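Saturday at the Kotetti open day

The Kotetti building opens to visitors twice a year, and I had missed the last few. It is an old office block near the Luo canal that was converted into shared workrooms, and the people who rent there sort, repair, pack and resell household goods. I went on a Saturday, got there a little after ten in the morning, and stayed until they started stacking the signs by the door.

You check in at a counter on the ground floor and get a paper floor plan. The plan I was given still had the old room numbers on it, so I spent the first part of the visit on the wrong staircase. If you go, ignore the numbers and follow the names taped to the doors. The names are correct.

The ground floor is mostly shelving. Donated goods come in through the back and wait there until someone has time for them. I saw kitchenware, lamps, board games, curtains folded over hangers, and a long row of suitcases. Visitors can walk the aisles but can't buy anything from them. The shop is on the other side of the courtyard and keeps its normal hours during the open day.

Graltura, the furniture repair shop, has the two rooms at the foot of the stairs. They were regluing chair joints when I came by. A man with a clamp in each hand explained that most of the chairs they get have been repaired once already, usually with the wrong glue, and that scraping the old glue out takes longer than anything else. I watched for a while. It is slow work and there was a line of people behind me, so I moved on.

The second floor was the part I had come for. The sorting rooms up there handle the small things: books, packaged goods, stationery, bags of odds and ends that arrive mixed together in one box. Everything goes across a table before it gets a place on a shelf. The rooms still look like offices. They have plank floors, black office chairs and plain square tables, and the power strips are on the floor where the desks used to be.

I have a practical interest in this. My aunt left a house full of belongings, and my brother and I have been clearing it since February. We have been working from boxes on the floor, which is hard on the back and means that everything gets handled several times. I wanted to see how people who do it every week set themselves up.

The first thing I noticed was how little they keep on a table at one time. I had expected heaps. At home we tip out a whole box and then stand looking at it. Upstairs at Kotetti, a few things come out, they get dealt with, and then the next few come out. 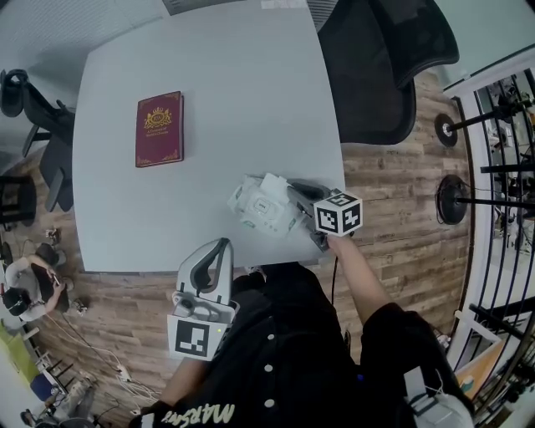

Fatemeh Azimi told me that a hardcover with gold on the front is the thing people most often put in the wrong pile. They see the crest and the corners, decide it must be worth something, and set it aside for pricing, and then the pricing shelf fills up with old yearbooks and club histories. Her advice was to open the book first, look at the title page, and decide after that. She also said that soft packages in plastic should be read before they are squeezed flat or stacked, while the label can still be made out.

I asked what she does with a book that has no obvious reader. It goes on a shelf in the hallway with a slip of paper in it, and if it is still there after 20 days it goes to the paper bin. I thought that was a short time until I saw the length of the shelf.

The tags were useful to hear about too. At Kotetti a tag goes on when a thing has been looked at, and it is meant to stick up where it can be found from across the table. We have been using colored stickers at my aunt's house, and they come off plastic within a day or leave a mark on cloth. I took home a small stack of blank tags from a tray that was marked for visitors.

Book covers get wiped with a dry cloth. I was told to leave gold lettering alone completely, even when it looks dull, and to store dark red and dark blue covers away from windows. We had put three crates of them on my aunt's sunporch. They have been moved.

There was a talk at noon in the room at the end of the hall, with the title "Packing for Storage." It ran for half an hour. Most of it dealt with cardboard boxes and why you should fill them to the top and not leave a gap for the lid to sink into. The speaker also went through what plastic bags do to wool over a summer. The seats were hard and the room was warm, and a fair number of people left before the questions. The question I wanted to ask, about framed pictures, was asked by someone else. The answer was to stand them on edge and put cardboard between each pair.

Lunch was in the courtyard. Itau, the cafe on the corner, had brought over a cart with soup and flatbread. The soup was lentil and fairly good. There weren't enough places to sit, and I ate on the steps.

After lunch I looked into the textile room on the third floor. It had the biggest crowd of the day, mainly because of the button jars. They have a wall of them, sorted by color and then by number of holes, and you may fill a small envelope for a dollar. I filled one with plain white shirt buttons. The zipper drawers next to it looked just as well kept, but I couldn't get near them.

The last stop was the shop. Prices were the same as on any other day. I bought a bread tin and a desk lamp without a bulb. The books there are shelved by size, which saves space and makes it impossible to look for anything in particular. I asked at the register whether they had thought about shelving by subject, and was told that they had tried it for one winter and it took a person all day to keep it up.

A few notes for anyone planning to go next time:

Entry is free. There is a coat rack at the check-in counter, but no lockers, so leave large bags at home.

The elevator goes to the second floor only. The textile room is up one more flight.

Mornings are better for the sorting rooms. By midafternoon most of the boxes for the day had been gone through and people were sitting down or talking.

Parking along the canal is limited to 2 hours. The bus from the station stops at the corner by Itau.

Donations are not accepted on open days. A couple ahead of me had brought a carload and had to take it home again.

Back at my aunt's house we have set up a table in the dining room, cleared it completely, and put one box next to it on a chair. We got through the linen closet in an afternoon. The books are next, and there are a lot of them.

We use cookies to remember your settings and count visits to this site. By continuing to read you accept their use. Accept | Settings

Contact | Copyright, all rights reserved | Back to top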